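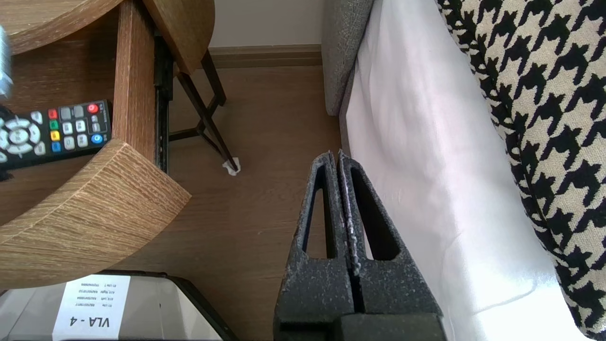 Unit 6: The Bedside Zone
Housekeeping and Room Care, Kilton course handout

Read this before the practical. Bring it with you, along with the Gittins checklist from Unit 4.

What counts as the bedside zone

For this course, the bedside zone is the long side of the bed, any table standing next to it, the floor between them, and the baseboard behind. It is cleaned after the bed is stripped and before the floor in the rest of the room is done.

Order of work

Start high and finish low. Wall, tabletop, shelf, table legs, baseboard, floor. If you wipe the shelf first, dust from the top will land on it and you will have to do it again.

Side tables with a lower shelf

Many side tables now have a lower shelf in place of a drawer. Take everything off the shelf before wiping. Do not lift items one at a time and wipe around them. Wood finishes are wiped along the grain with a damp cloth, then dried with a second cloth. Curved edges collect a gray line of dust just under the lip, so run the cloth along the underside as well.

Where a side panel meets the shelf there is an inside corner. Fold the cloth to a point and pull it out toward you.

Metal legs and crossing rods are done dry first. A wet cloth on dusty metal leaves streaks. Check the foot pads while you are down there. A missing pad goes on the repair sheet, as the bare leg will mark the floor.

Remote controls

Remotes are handled more than almost anything else in a guest room. Spray the cloth, never the remote. Wipe the back, the sides, then the buttons from top to bottom. Power, volume and channel keys get a second pass. In the Clondinia rooms, the remote goes back on the side table with its front facing up.

Sheets and the floor

A sheet that hangs down the side of the bed should clear the floor. Check this from the foot of the bed, where it is easier to see. If it touches, pull it up and tuck again before you mop. Upholstered bed frames are vacuumed with the brush head and are not wiped unless there is a stain.

Wood-look laminate is mopped with a wrung-out mop and no standing water. Use the Tridum dilution chart on the supply room door. Keep the mop off the baseboard and do that by hand.

Time allowed

30 minutes for the full room in training, including 6 for the bedside zone. Speed is not graded until Unit 9.

For next time

Read the section on fabrics and fill in the stain table. Pencil is fine.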